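30 Sep 2022 – test kitchen, Taststead

Batch 4 of the ginger and plum braise. Batches 1 to 3 are covered in earlier pages, mostly in plum.

Browned the pork shoulder in two lots this time. Last time it all went in together and stewed in its own sulk. Used the Orkbridge pan, which has a hot spot at the handle side, so turn it every few minutes or accept stripes.

Yield before trimming 4,000 g, cooked and drained 2,595 g. That's a worse loss than I told Parry to expect. I shall tell him on Monday, by email, from another building.

Plums: 300 g, stoned, skins left on. They went in for the last half hour only. Kept their shape and tasted of plum, a novelty for this project. Catinca Gavrilă tried it blind and wrote "nice, is it apricot?" We are calling that a pass.

Sauce still thin. Options:

- reduce it separately once the meat is out (slow, but it's only a hob)
- more cornflour – no, batch 2 could have hung wallpaper
- mash a few of the plums into it

Will try the mashing first. Salt is fine. Soy could come down a touch, as it goes sharp when the dish is reheated. The star anise was in there the whole time and wants fishing out at the hour. Catinca found it with a tooth.

Lid: the Ammont lid doesn't seal on the Orkbridge pan. It fits if you lean on it. Foil underneath for now, and stop putting the two away together as if they were a couple.

Reheat check: one tub in the fridge, second shelf, labelled. Leave it alone until I've done the cold and warm tasting. The unlabelled tub next to it is custard, age unknown, and anyone is welcome to it.

For October: batch 5 with mashed plums, less soy, and a go at shin instead of shoulder if the butcher is speaking to us.
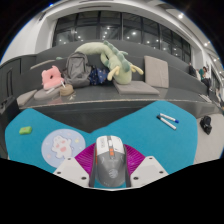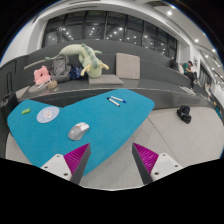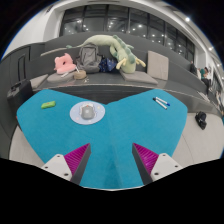
Blue felt, all three; mouse in the first two, green eraser in the last.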